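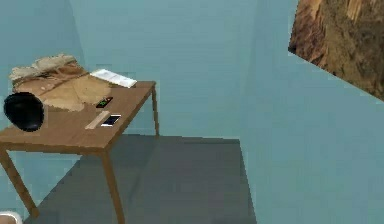
A wooden table in a room with pale teal-blue walls. Rendering.

The repair shop on the south side of Oakley opens at 7:30 in the morning, and by eight there is usually a chair on the front counter with somebody explaining what happened to it. The owner has run Driltmont Furniture Repair for most of her working life. She bought it from the man who trained her and kept the name, which was already painted on the truck.

She agreed to talk on a Friday, when the finishing room is shut down for cleaning and she does her paperwork. She asked that her name be left out. "People around here know who I am," she said. "Everybody else can just call the shop."

Most of what comes through the door is dining furniture. Chairs break far more often than tables, and they tend to break in the same way. Someone leans back, the rear legs take the strain, and the joint where the side rail meets the back leg starts to work loose. After that it's a matter of time.

"I can usually tell who sits in which chair," she said. "One chair in the set will be falling apart and the rest are fine. They bring me the bad one and say they don't know how it got like that."

The repair itself is slow. The chair has to come apart, and the old glue has to come off both sides of the joint before anything new goes on. She uses a small wood scraper and warm water on older pieces, where the glue is hide glue and will soften. On newer ones she scrapes it dry. Then the chair is glued, clamped and left overnight.

"What I see a lot of is somebody squirting glue into the crack from the outside," she said. "It doesn't get where it needs to go. Then I have two kinds of glue to take out, and I charge for that."

She feels the same way about screws. A screw through a chair joint will hold for a few months and then split the rail, and a split rail means making a new part. She keeps a coffee can of screws she has removed from other people's repairs. Some of them are drywall screws.

Tables bring a different set of problems. The tops move with the seasons, getting wider in the humid months and narrower when the heat is on, and a top that has been fastened down too tightly will crack. She sees most of these in March, after a long winter of dry indoor air.

"The customer thinks they did something to it," she said. "They set a turkey on it, or the kids were banging on it. Usually it was the furnace. The wood wanted to shrink and it couldn't, so it cracked."

For a cracked top she takes out the old fasteners and puts in small wooden buttons or figure-eight clips that let the wood slide. The crack is then glued or filled, depending on how clean it is. If there's dirt in it from years of wiping, she will cut it open with a saw and let in a thin strip of matching wood.

White rings are the question she gets most often over the phone. She tells callers to leave the mark alone for a few days first. Many rings are moisture caught in the finish, and a good number fade without help. Dark stains are another matter and generally mean that water has reached the wood itself.

She is not much of a believer in furniture polish. A damp cloth followed by a dry one does most of what a table needs. When she does want paste wax on a finished piece, she uses a plain one sold under the Kaltik name, and she puts on very little of it.

The shop takes up 3000 square feet in a building that used to store feed. She has two employees, one in the woodshop and one in finishing, and she does the estimates and the chair seats herself. Every job gets a paper ticket wired to the piece. The oldest one still in the building is number 2082, a drop-leaf table whose owner moved away and never sent for it.

"I've written, and I've called," she said. "I can't sell it and I can't throw it out. We eat lunch on it."

Asked whether repair is worth the money, she said it depends on the piece and that she often tells people no. A full strip and refinish on a dining table can cost more than a decent used one at the Buvomar flea market, and she sends customers there without hard feelings. What she won't do is talk somebody out of fixing a thing they grew up with.

"A man brought me a kitchen table with cigarette burns all down one side," she said. "I priced out sanding the top. He said no, leave those, that's where my father sat. He just wanted the leg to quit wobbling. So I fixed the leg."

For people buying secondhand, her advice is to turn the piece over. Look for cracked rails, shiny drips of glue and metal brackets that don't match. Push on it from the end and see if it racks. A scratched top is easy to live with, and a loose base should bring the price down.

She has no plans to add a second location or sell online. The wait for chair work is currently five weeks, and longer for anything that needs caning.

The phone rang twice while we talked. She let it go the first time. The second caller had a rocker with a broken arm and wanted to know if he could bring it in that afternoon. She told him to bring the broken part too.

RELATED STORIES
How to store table leaves so they stay flat
Oakley upholstery class moves to Tuesday evenings
What to look for at the Buvomar flea market
Hide glue or wood glue: when to use each
Readers write in: the chair we couldn't throw away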